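El brote respiratorio de Husonholm se estabiliza tras cuatro semanas de aumento

Redacción
Salud
22 de agosto de 2026

Las autoridades sanitarias de Husonholm notificaron 53 ingresos hospitalarios por infección respiratoria en la última semana, una cifra idéntica a la de la semana anterior y la primera que no crece en un mes. El servicio regional de salud mantiene, pese a ello, el nivel de alerta intermedio que decretó a finales de julio.

Desde que comenzó el recuento, en junio, se han confirmado 2.530 casos en los siete distritos de la ciudad. La mayoría corresponde a adultos de mediana edad con síntomas leves, según el boletín difundido por el servicio. El documento no recoge fallecimientos atribuidos de forma directa a la infección, aunque tres expedientes siguen en revisión.

El distrito de Stoken, donde se detectaron los primeros contagios, es también el que registra el descenso más claro. En cambio, los dos distritos del puerto continúan al alza, y allí se ha ampliado el horario de los centros de atención primaria hasta las diez de la noche.

El boletín dedica un apartado a la ropa de trabajo en residencias y clínicas. Pide que las prendas usadas en el turno no salgan del edificio y que se depositen en recipientes lavables, separados de los que se emplean para la ropa limpia.

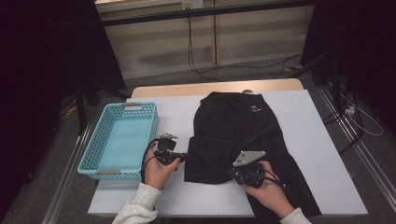
Una prenda negra junto a una cesta de plástico azul claro.

La recomendación no es obligatoria, pero varios centros ya la aplican. La residencia Bakhtiari, con plazas concertadas en el distrito sur, informó a las familias de que su personal se cambia al entrar y al salir, y de que la lavandería trabaja ahora también los festivos. El centro aisló a cuatro residentes a principios de mes; todos han recibido ya el alta médica.

Los sindicatos sanitarios consideran insuficientes las medidas. En una nota conjunta reclaman refuerzos de personal para las urgencias del hospital general y recuerdan que las bajas por enfermedad entre la plantilla no se están cubriendo con sustituciones. El servicio regional respondió que hay una bolsa de contratación abierta y que las primeras incorporaciones se producirán antes de que acabe el mes -- sin precisar cuántas.

También sigue pendiente la publicación de los datos por grupo de edad, que la oposición municipal ha solicitado en dos ocasiones. El ayuntamiento sostiene que la competencia es del servicio regional, y este alega que los ficheros de algunos distritos llegaron incompletos. Un portavoz municipal indicó que la cuestión se tratará en el próximo pleno.

En cuanto a las pruebas, los laboratorios de Husonholm han dejado de analizar todos los casos leves y se limitan a personas ingresadas, embarazadas, mayores y trabajadores de centros sociosanitarios. El cambio, que entró en vigor al comienzo de agosto, complica la comparación con las cifras anteriores. El propio boletín lo advierte en una nota al pie y aconseja fijarse en los ingresos antes que en el total de confirmados.
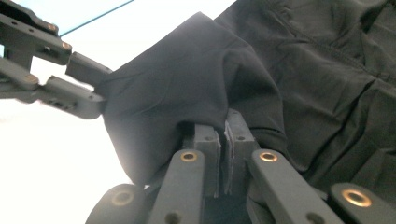 El suministro de material de protección está garantizado hasta el otoño, según el servicio regional, que firmó en junio un contrato con la distribuidora Zokden para mascarillas, guantes y batas de un solo uso. La ropa reutilizable queda fuera de ese acuerdo y depende de cada centro. Para ella, las instrucciones internas insisten en la manipulación: no sacudir las prendas y tocarlas lo menos posible, de modo que el tejido se coja por un solo punto, y pase directamente al recipiente. Los centros deben registrar además la fecha y la temperatura de cada lavado.

La campaña de vacunación estacional no se adelantará. El calendario previsto sitúa las primeras dosis en octubre, empezando por las residencias y el personal sanitario, y el servicio descarta por ahora abrir puntos de vacunación sin cita en los distritos del puerto, como habían pedido varias asociaciones de vecinos.

Las visitas al hospital general continúan limitadas a un acompañante por paciente, con mascarilla en todas las plantas. La restricción se revisará con el próximo boletín. Las consultas externas y las intervenciones programadas se mantienen con normalidad, salvo en neumología, donde se han aplazado las revisiones no urgentes.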